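I've had the Lunent desk lamp on my bench since March, and I think I'm finally done being annoyed with my old one. I do small electronics stuff in the evenings, mostly fixing up tired computers for family, and my eyes are not what they were!

The big win is the arm. You swing it over, let go, and it stays put (my Mukberg sagged every single night, like it was nodding off). There are 9 brightness steps, and I use maybe three of them. The warm setting is lovely around 10 p.m. when I should be in bed.
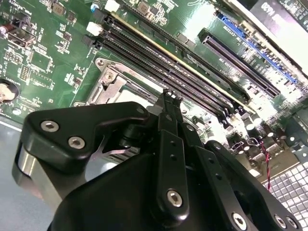
Green motherboard, memory slots toward the top.

Gripes? I have 2. The clamp is stingy and only just fit my desk, and the touch button is so sensitive that my sleeve keeps turning the thing off. Also the cord could be longer, so okay, make that three.

Would I buy it again? Yep, and I've already got my eye on the floor version for the couch.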